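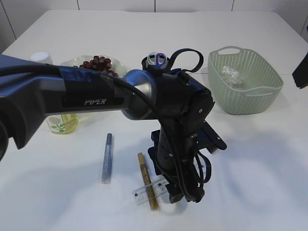

片付け動作の「途中から始める」デモ収集、試したらかなり面白かった

投稿者：nagisa_arm
2026年1月17日

模倣学習のデータの取り方について、最近やってみたことを書きます。長いです。

きっかけはTane Kerslakeさんの発表メモで、Mudgwayの勉強会で回ってきたものです。片付けや仕分けのデモを毎回ホームポジションから最後まで通しで録るのをやめて、手先が対象物のすぐ近くにある状態から録り始める。しかもその開始姿勢をわざとずらしておく。ちょっと横に行きすぎた、開きが足りない、手首がひねれている、そういう「やらかしかけ」の姿勢から操作者が立て直して掴むところまでを短く録る、という方法です。メモの中ではPrekarow方式と呼ばれていたので、ここでもPrekarowと書きます。

うちは白い机に日用品をばらばらに置いて、緑のカゴに入れていくタスクをやっています。ペン、定規、ハサミ、ボトルみたいな、形も重さもそろっていないものばかり。通しデモだけで学習したときに一番困っていたのがペンで、指先が少しずれて空振りすると、そのままカゴの上まで行って、何も持っていないのに律儀に開くんですよね。かわいいけど困る。

それで、短い断片を1,000本録りました。通しのデモは前からあった分をそのまま使い、断片を混ぜて学習し直しただけです。ネットワークもカメラの置き方も変えていません。

結果、ペンを掴んでカゴに入れるまでの成功が、通しのみで10回中2回だったのが、断片を混ぜたら10回中6回になりました！

数字より嬉しかったのは動きの変わり方です。空振りしたあとに手先がその場で少し戻って、角度を変えてもう一度降りる。教えたと言えば教えた動作なんですが、断片の中にあった動きを通しの途中に自分で差し込んでくるのを見たときは、操作卓の前で声が出ました。

まだわからないことだらけなので、似たことをやっている方がいたら話を聞きたいです。

投稿者：hako_to_hako

おもしろい！ うちもカゴ入れをやっていて、空振りしたまま運ぶ現象は毎日見ています。

質問です。断片の開始姿勢はどうやってずらしていますか。人が手でずらしているのか、スクリプトでばらつかせているのか。それと、断片の終わりはどこで切っていますか。掴んだ瞬間なのか、少し持ち上げたところまでなのか。

投稿者：nagisa_arm

開始姿勢は両方やりました。最初はスクリプトで乱数を足していたんですが、現実には起きないずれ方がけっこう混ざります。机に対して妙に傾いた姿勢とか。途中からは、学習済みのポリシーを一度走らせて、失敗しかけたところで止めて、そこから人が引き継いで録る形に変えました。録っていて「あ、これこれ、この外し方」となるのは断然こっちです。

終わりは、持ち上げて手先が机から離れたところまで入れています。最初は掴んだ瞬間で切っていたんですが、掴んだあとに固まるようになってしまって。次にどうするかが断片の中に一度も出てこないので、当たり前といえば当たり前でした。持ち上げを足したら通しのデモとうまくつながりました。

投稿者：mizutama_ctrl

水を差すようで悪いけど、10回中2回と6回では差があるとは言いにくいよ。その本数なら偶然でも出る範囲だと思う。

もう一つ、ポリシーを走らせて失敗しかけたら人が引き継ぐというのは、昔からある介入型の収集（DAgger系）と何が違うの？ 名前が新しいだけに見える。

投稿者：nagisa_arm

試行数の件はその通りです。タイトルも「面白かった」止まりにしたつもりなんですが、本文ではしゃぎすぎました。試行は増やします。

DAgger系との違いについて、自分の理解では、介入型は引き継いだあと最後までやりきることが多くて、Prekarowは立て直しの部分だけを短く切って、たくさん集めるところに重心があります。Kerslakeさんのメモにも「介入型の親戚」という書き方がしてあったので、まったく新しいと言い張るものではないです。

投稿者：mizutama_ctrl

なるほど、それなら比べるべきは「通しのみ」じゃなくて「同じ操作時間をかけて介入型で録ったもの」だね。今の比較だと、単にデータが増えたから良くなったという説明が残る。断片1,000本ぶんの時間で通しデモを足していたら、それだけで同じくらい伸びたかもしれない。

投稿者：nagisa_arm

ぐうの音も出ない……。そこは本当にやっていないです。操作時間をそろえた通しデモの追加、やります。

投稿者：kurage_lab

横から失礼します。学生です。うちの研究室で9月に似た比較をしました。ハンドは平行グリッパ、対象は布とスプーンです。

操作時間をそろえて、通しの追加と断片の追加を比べたところ、スプーンは断片のほうがはっきり良くて、布はほとんど変わりませんでした。布の失敗は掴みそこねよりも、掴んだあとの垂れ方が毎回違うことから来ていて、手先の近くだけで立て直しを教えても届かなかったのだと思っています。

なので「データが増えただけ」では説明しきれない部分がありそう、でも物による、という感触です。細くて硬くて、外したことが見た目ですぐわかる物には効きやすいのではないでしょうか。

投稿者：nagisa_arm

これはすごくありがたい情報です！ スプーンとペンは確かに似ていますね。外したかどうかが指先を見ればすぐわかる。

うちのものでいうと、透明な定規が逆の例になりそうです。掴めたのかどうか、画像では人間の自分でも迷います。定規の断片はまだ少ししか録っていなくて、今のところ手応えなしです。

投稿者：hako_to_hako

透明ものはうちも鬼門です。カゴの中に透明な袋っぽいものが入っているだけで、入れる位置の判断がふらつくことがあります。

それと配置の話もしたいです。定規の上にペンが乗っているような重なりがあるとき、断片はどう録っていますか。立て直しの途中で下の物まで動かしてしまいませんか。

投稿者：nagisa_arm

動きます。動くし、それも込みで録っています。ペンを狙って降りて、先に定規に触って滑らせてしまって、それでもペンを拾い直す、みたいな断片。最初は「汚いデモ」として捨てていたんですが、捨てると重なりのある配置で目に見えて弱くなったので戻しました。

ただし線引きはあって、下の物を押して机から落としそうになったものは捨てています。落としかけるところを学ばれると怖い。

投稿者：mizutama_ctrl

その線引きを人の感覚でやっているのが気になる。誰が録ったかで変わるでしょ。

断片は短い分、選び方の偏りがそのまま出る。通しなら下手なところも全部入るけど、断片は「いい感じに立て直せたもの」だけ残りやすい。評価のときの配置を決めた人と、断片を選んだ人が同じだったりしない？

投稿者：nagisa_arm

……同じです。両方とも自分です。

投稿者：mizutama_ctrl

責めているわけじゃなくて、小さいチームだとみんなそうなる。配置だけでも別の人に並べてもらって、どっちのモデルを走らせているか知らない状態で判定すると、だいぶ信用できるようになるよ。うちもそうしてから、良くなったと思っていた改良がいくつも消えた。悲しかった。

投稿者：Flalwood_no_hito

Flalwoodで現場寄りの仕事をしています。研究の人たちとは見るところが違うかもしれませんが、自分はこの方法に一票入れたいです。

理由は操作者の疲れ方です。通しのデモは最後の最後で落とすと全部録り直しで、夕方になると目に見えて雑になる。断片だと一本が短いから失敗しても気が楽で、初めての人にも頼みやすいんですよ。成功率が同じだったとしても、録る側が楽ならそれだけで採用する理由になります。

投稿者：kurage_lab

それは本当にそうです。うちでも断片のほうは後輩がすぐ慣れました。ただ、短すぎて何をしているのかわからなくなる、という声もありました。ずっと同じペンを掴み直していると、夢に出るそうです。

投稿者：sorairo_joint

私は懐疑派です。立て直しのデモを足しすぎると、普通に掴めるときまで迷い動作が出ませんか？ 以前、Drosonの学内コンペ用に近いことをやったら、まっすぐ降りればいい場面で一度横にずれてから戻る癖がついて、かえって遅くなりました。ずれた状態から始まるデータばかり見せているのだから、「まずずれる」ことまで覚えてしまうのでは。

投稿者：nagisa_arm

あ、それ出ます。最初のスクリプトでずらしていた頃に出ました！

うちでは、ずらすまでの移動を学習データに一切入れないようにしたら減りました。録画の先頭に、ずらす動きの最後のほうがほんの少し残っていたんです。先頭を切り落として、静止した姿勢から始まるようにしたらだいぶ良くなって。sorairoさんのところは、先頭はどうなっていましたか？

投稿者：sorairo_joint

うわ、確認します。たぶん残っています。録画開始のボタンを押してからずらしていた気がする……。

投稿者：sorairo_joint

見てきました。残っていました。ばっちり横にずれる動きから録れています。

とはいえ、それだけが原因かどうかは学習し直すまでわからないので、懐疑派の看板はもう少し出しておきます。混ぜる比率の影響もあると思っています。通しと断片のサンプリングはどうしていますか？

投稿者：nagisa_arm

今は、バッチの中で通しと断片が半々になるように引いています。そのままの量で混ぜると断片に引っぱられて、カゴまで運ぶ動きがぎこちなくなりました。比率を振った実験はまだで、半々にも深い理由はありません。

ここまでの話から、次にやることを書いておきます。

・操作時間をそろえた通しデモ追加との比較
・介入して最後までやりきる版との比較
・配置は別の人に並べてもらい、判定する人にはどのモデルか伏せる
・通しと断片の比率を変える
・透明な定規だけ別に集計する

順番は上からで、二番目は録るのに時間がかかりそうです。

投稿者：hako_to_hako

楽しみにしています。できたら空振りの回数も別に数えてもらえませんか。最終的な成功だけだと、一発で掴めたのか、外して掴み直したのかが見えないので。この方法の売りは後者ですよね。

投稿者：nagisa_arm

それ採用です！ 一発目で掴めたか、掴み直して成功したか、掴み直してもだめだったかで分けて記録します。

投稿者：mizutama_ctrl

その集計が出るなら読みたい。断片を足したモデルで一発目の成功が下がっていないかも見ておいて。sorairoさんの心配はそこに出るはず。

投稿者：nagisa_arm

了解です。判定シートを作り直してから始めます。結果が出たらこのスレに続きを書きます。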